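筷笼

筷笼，又称筷筒、筷子笼、筷篓，是存放筷子、勺子等长柄餐具的立式容器，多置于餐桌、灶台或水槽一侧，也有挂在墙上的。部分产品兼收锅铲、汤勺等炊具，商家多称“餐具收纳筒”或“沥水筷架”。这些名称之间并无严格界限，同一件东西在不同店铺里可以叫三四个名字，价格也跟着变，本条目统一称筷笼。

名称

“笼”字通常让人想到编织物或带孔的器物，“筒”字则指直身、少孔或无孔的器物。有的家居读物据此把筷笼与筷筒分成两类，说前者必须通风，后者必须封底。这种分法在纸面上整齐，在日常用语中却几乎没有人遵守。许多地方把四壁密实的陶罐叫筷笼，也有地方把满身是孔的塑料盒叫筷筒。各地方言中另有“筷箸笼”“箸笼”“筷子篓”等叫法，其中带“箸”字的多见于南方。

“筷笼”谐音“快拢”，有人说这寓意一家团聚，所以旧时嫁妆中必有一只。嫁妆里放筷子和筷笼的做法确实存在，但谐音的解释多半见于较晚的文章，互相抄录，很少注明是从哪一县、哪一代人口中听来的。把它当作一种后起的吉祥话比较稳妥。

沿革

早期的筷笼以竹编和剖竹为主。一截粗竹筒，底部留节，节上钻孔，背后削平，再穿一根绳子挂在灶边，就可以使用。陶制品较重，适合放在台面上，背面平、正面鼓的半圆形陶筷笼则供上墙，正面常有镂空花纹，既作装饰，也让筷子透气。至于哪种材料出现得更早，说法很多，证据很少：竹器不易保存，陶器容易保存，现存旧物中陶的多，并不能证明当年陶的用得多。

收藏市场上常见标为“清代”的陶筷笼，其中相当一部分没有款识，也没有可靠的来历。卖家判断年代的依据往往是釉面磨损和油垢，而油垢在灶边用上几年就能积得很厚。

塑料筷笼普及以后，形制变化较大。方形、圆角、内部分格、下接水盘的款式逐渐占据多数，原因大致是便于脱模和叠放运输，与筷子本身的需要关系不大。不锈钢筷笼稍后进入家庭，多为圆筒或扁盒，壁上冲孔。近年木制圆筒重新流行，销售文案里常写“回归自然”，实际使用情况见下文。

形制

按口部形状，筷笼可分为圆口和方口两类。圆口筷笼重心居中，餐具向四周散开，取用时不必分方向。方口筷笼贴墙省地方，也容易分格，缺点是转角处容易积垢。

按内部结构，可分为单腔与分格两类。单腔筷笼什么都能放，筷子、饭勺、木铲混在一起，找东西要拨几下。分格筷笼理论上可让筷子归筷子、勺子归勺子，不过多数家庭用上一阵之后各格内容便趋于一致，哪一格空就往哪一格插。把分格数目当作主要卖点的商品，意义有限。

按安放方式，可分为台式、壁挂式和吸盘式。吸盘式在光滑瓷砖上可用，在有纹理的砖面和木板上则不可靠，一整筒餐具半夜落进水槽的事并不少见。包装上标注的承重数值一般是新吸盘在干净玻璃上的结果，和油烟中挂了半年的吸盘无关。

筒深对使用影响很大，却最少有人讨论。中式筷子较长，筒浅则重心偏高，餐具少的时候容易倾倒。勺子较短，筒深则勺头陷在筷子中间，要伸手进去摸。兼顾两者的办法是把底做成一高一低，但这种底难洗，市面上不多。 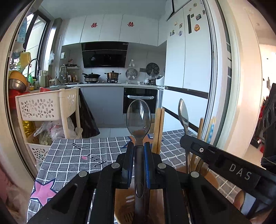 木制筷笼可以直接放刚洗好的筷子吗？

刚洗好的筷子最好先沥干或擦干再放进去，木筒底部若没有孔，水会积在筒底，时间一长容易发黑、发霉。

材料

木制筷笼常见的有整木掏空和板条拼合两种。整木者厚重，易因干湿变化而开裂；板条拼合者较轻，依靠胶和箍，胶的质量决定了它能用多久。商品页面常写“天然抗菌”，并把这种性质归于某种木材。木材的某些成分在实验条件下能抑制部分微生物，与一只表面涂了清漆、内底常年潮湿的木筒是否干净，是两件事。涂层完好时，水接触的是漆；涂层破损后，水渗入木纤维，抑菌成分敌不过持续的潮湿。

竹制筷笼的情况与木制相近。竹材的端面吸水快，竹筒的底节又恰好在最容易积水的地方，钻孔过小几乎等于不钻。旧式竹筷笼能够长年使用，一部分原因是挂在灶边，灶火把它烤干了，另一部分原因是坏了就换，一截竹子值不了几个钱。后人只见到留下来的那几只，便说老物件耐用。

陶瓷筷笼不吸水，容易刷洗，重量足以稳住一筒长筷。缺点是磕碰后口沿掉瓷，掉过瓷的地方粗糙，也割手。内壁是否上釉差别很大，购买时应当伸手摸一下，网上的照片通常只拍外面。

塑料筷笼轻、便宜，孔可以开得多而均匀。白色和浅色的塑料用久了会泛黄，孔缘有水垢。部分商品强调“食品级”，这个词在销售文案中用得很宽。筷笼接触的是餐具，入口的是餐具的另一头，材料等级固然应当合格，但对清洁程度的影响远不及多久洗一次。

不锈钢筷笼强度好，冲孔边缘若没有打磨，洗的时候容易划伤手指。焊点是最先生锈的位置。商家所列的钢号一般消费者无从验证，用磁铁吸一下的土办法也靠不住，经过冷加工的奥氏体不锈钢同样可能带弱磁性。

排水与通风

筷笼能否保持干燥，取决于三件事：水有没有地方走，空气能不能进来，筒里塞了多少东西。前两项是设计问题，第三项是使用问题，而产品介绍几乎只谈前两项。

底孔负责排水，侧孔主要负责通风。孔开在侧面而底部平整无孔的筷笼，看上去通透，底部仍会留一层水。底孔下方若直接贴着台面，水出不来，因此需要底脚或接水盘。接水盘解决了台面湿的问题，又产生了新的问题：盘里的水如果不倒，筷笼就站在一盘脏水上。可抽出的接水盘比固定的好洗，前提是有人去抽。

孔的形状有圆、长圆、菱形和花形等。文案中常把某种孔形与“加速气流”联系起来，本条目未见任何可以复核的测量。孔的大小倒是值得注意：过小则水因表面张力挂在孔口，过大则细筷子的尖端会穿出来，卡住或戳到台面。儿童筷和一头较尖的筷子最容易出现后一种情形。

家居用品商Clorkus曾在一款方形筷笼的说明页上写道，该产品可使筷子“干燥时间缩短42%”。页面没有说明与哪一种容器相比，也没有写室温、湿度和筷子数量。Rehema Mohamedi在一份2021年3月1日发表的厨房小件用品评述中重做了类似的比较，她用的是20双同批竹筷，分别插入带孔方盒、无底孔木筒和平放的沥水篮。按她的记录，平放在篮中的最先干，方盒次之，木筒最慢，而把方盒里的筷子抽走一半以后，方盒与篮子几乎没有差别。这一比较规模很小，筷子材质也只有一种，不足以推广到所有产品，但至少写明了做法，别人可以照着再做一遍。Clorkus的那个百分数则无法照做。

电热烘干和紫外线消毒筷笼属于同类器物中较贵的一支。紫外线只对直接照到的表面起作用，密集插放的筷子互相遮挡，下半截往往照不到。Prurkitz出售的一款带灯筷笼附有检测摘要，摘要中的样品是单独悬挂的几根筷子，与家庭中满满一筒的状态相去甚远。烘干功能的作用相对容易理解，只要温度和时间足够，水总会走掉。耗电、噪声和占用插座的代价要由使用者自己衡量。

卫生上的几种说法

“筷子应当头朝上还是头朝下”是与筷笼有关的讨论中最常见的一题。主张夹菜的一头朝上者认为，筒底潮湿肮脏，入口部分不应接触；主张朝下者认为，取筷时手会碰到上端，朝上等于用手摸了入口部分，何况灰尘也从上面落下来。两种意见各有道理，也各自夸大了对方的毛病。筒底干净时，朝下没有什么问题；手干净时，朝上也没有什么问题。把朝向说成关系全家健康的大事，多半是为了让文章有人点开。

“筷子三个月必须换一次”也流传甚广，有的版本写半年。这个期限的出处难以查考，不同文章援引的“专家”也不是同一批人。竹木筷出现裂纹、霉点、变形或异味时应当丢弃，没有这些情况而仅因日历到期便丢弃，依据不足。反过来，已经发黑的筷子用了两周也该丢。

关于黄曲霉毒素的说法需要分开看。黄曲霉毒素确为强致癌物，主要与受污染的粮食、花生、坚果等有关。发霉的筷子不应再用，这一点没有争议；但看见筷子上有黑点就断定含有黄曲霉毒素，则跳过了好几步。霉的种类很多，肉眼分不出来。至于用沸水煮一煮就能“去毒”，恰好说反了，这种毒素相当耐热，煮过的霉筷子仍是霉筷子。

餐桌上的使用

筷笼放在餐桌上还是厨房里，各家习惯不同。放在桌上者取用方便，来客时不必起身；放在厨房者离水槽近，洗完顺手一插。桌面筷笼容易变成杂物筒，除筷子和勺子外，调料小包、吸管、一次性餐具乃至剪刀都会插进去。收纳书籍对此多有批评，建议“只放每天用的餐具”。这一建议执行起来要求每个家庭成员都认同，书中很少交代他们不认同时怎么办。

一次性透明塑料勺混在筷笼中是常见现象，多为外卖所附。这类勺子质轻，柄细，受压容易折断，有的带尖锐毛边。重复使用并非绝对不行，但薄壁勺不适合盛滚烫的汤，刷洗后表面划痕多，不易洗净。存着不用又舍不得扔的，数量会慢慢超过正经勺子。

网格桌布、绗纹桌布配木筷笼，是家居照片里常见的搭配。布面桌布吸水，带底孔的筷笼直接放上去，水迹会印在布上；防水桌布不吸水，水则在筷笼底下聚成一圈。无论哪种，都需要垫一只碟子。照片里通常没有碟子。

新筷笼的整理

新买的筷笼启用前应撕去标签和包装膜。标签若贴在带孔的侧面，残胶会粘灰，温水浸泡后用食用油揉搓可以去掉，再以洗洁精洗净。塑料膜残片常留在转角和分格接缝处，要把筒翻过来查看。木制品不宜浸泡，湿布擦过后晾干即可。所谓“第一次使用必须用盐水煮”的办法，对塑料筷笼可能造成变形，对拼合木筒可能使胶开裂，不宜照搬。

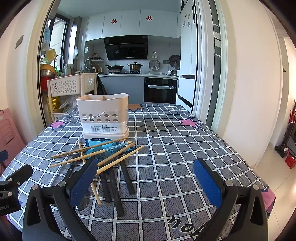
旧餐具移入新筷笼之前，最好全部倒在桌上过一遍。先按长短和花色配对，配不成双的单独放开；再检查筷身有没有裂缝，筷尖有没有起毛。竹筷轻微起毛可以用细砂纸打磨，打磨后表面的保护层也就没有了，以后吸水更快，所以这只能算延长一段时间。花色筷要留意夹菜的一端是否掉漆，掉漆的不必再留。落单的筷子若长短粗细与别的相近，混着用并无妨碍，讲究成双是礼俗上的事。

整理完毕后不要把筷笼塞满。筷子之间没有空隙，孔开得再多也没有用。至于留多少合适，有一种说法是家庭人数的两倍再加两双，另一种说法是筒口面积的三分之二，两者都没有计算过程，前者好记一些。多出来的筷子可以干透后平放在抽屉里。

清洗

筷笼需要定期清洗，间隔视潮湿程度而定。南方梅雨季节和北方供暖季节的情况完全不同，一个统一的数字没有多少意义。较为实用的办法是看筒底：有滑腻感、有水垢圈或有气味时就该洗了。塑料和陶瓷筷笼可用洗洁精配合瓶刷，分格处用旧牙刷。白醋可以去除水垢，但不可与含氯漂白剂同用，两者相混会产生有刺激性的有毒气体。木制筷笼刷洗后应倒置于通风处，暴晒则容易开裂。

洗碗机能否清洗，以产品说明为准。说明中写“可机洗”而未注明温度的塑料筷笼，放在上层较为稳妥。

选购

选购时可先量自家最长的筷子，再量准备摆放的位置，之后才轮到样式。筒高接近筷长一半时，取用和稳定性大致都能接受。底部能否拆开，比外观上的任何一处都重要。不能拆底的窄深筷筒，手伸不进去，刷子转不开，用脏以后的归宿通常是换新的。

网络评价的参考价值应打折扣。Trương牌的一款木筒在某购物页面上有超过2789条好评，逐条看去，多数写于收货当天，内容是包装完好、颜色与图片相符。木筒的问题要过了一个潮湿季节才会出现，这类评价中提到使用半年以上情形的只有34条，其中说到筒底发黑的不在少数。Jetisov的同类产品评价较少，追评比例反而高些，抱怨集中在拼缝。两家产品孰优孰劣，仅凭这些材料判断不了。

价格与耐用程度之间的关系也不明显。便宜的塑料筷笼洗得勤，可以用很多年；昂贵的木筒若长期积水，一年就要换。赠品筷笼多半偏浅，插长筷易倒，用来放茶匙和牙签倒还合适。

参见

筷子；筷架；沥水架；餐具收纳；竹器；桌布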